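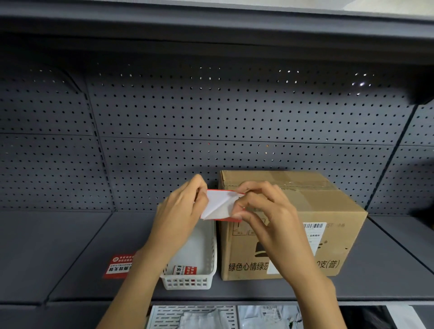 Peeling the backing from a red-bordered label at the shelf.

Before you buy a labeling robot for your stock room, do the work by hand for one month and write down the minutes. In my stock room we did this in April, and it changed our budget.

Put these in your plan:
Labels: count what you use in a month. Ours was 1,000.
Shelf depth: measure it with the boxes in place. The Rireck arm needs free space behind the elbow, and the Holtora needs even more.
Spare grippers: ask the price first. Perron wanted 109 dollars for each.
Training: we reserved 8 hours, and it was too little.

A sticker next to a shipping label needs care at the corners, so ask the seller for a test with your own boxes.
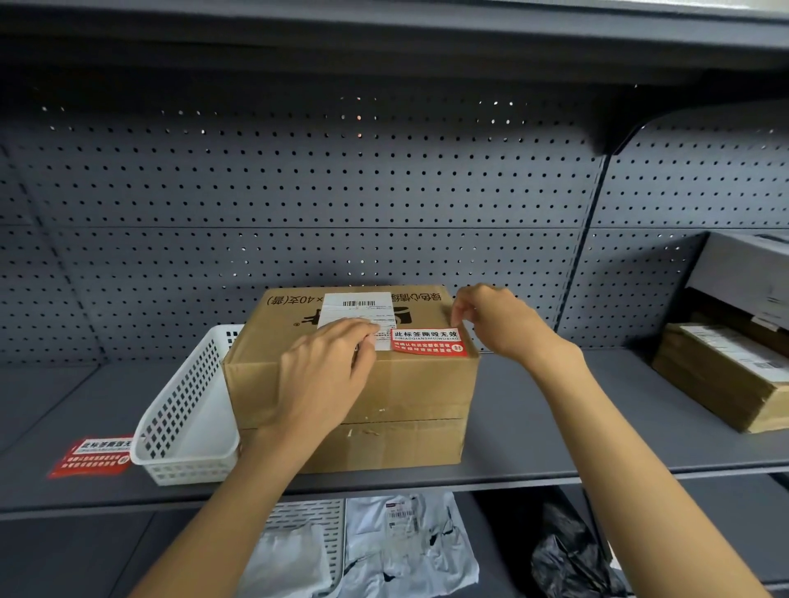

Polari wrote to us that renting is better for the first 9 months, and that the service contract should be read before the price list.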